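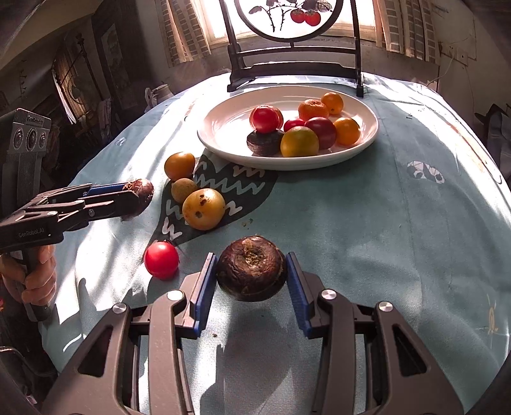
The Slow Hands at Felelis

Pidex sold Felelis on a promise of less handling. Three months in, the people who sort produce there are handling as much as ever, only now with a gripper at the end of the arm. They pick up a water chestnut, set it down, pick up a tomato. Each grasp is recorded, and the target is 2,000 a week.

Yogesh Tyagi has sorted fruit for 41 seasons' worth of paychecks, as he puts it, and his thumb knows a soft spot before his eyes do. The blue pads tell him nothing. "I squeeze and I guess," he says. He has asked twice what happens to his job when the machine stops guessing. He was told to bring it up on Friday.

Patricio Llorente, who runs the project for Pidex, talks about sore wrists and safer shifts. Maybe so. Sorters I met complained of sore wrists from the grippers.

The pay is the same as before — the skill being copied came free. Felelis says no one will be let go before July. I asked about August and got a brochure.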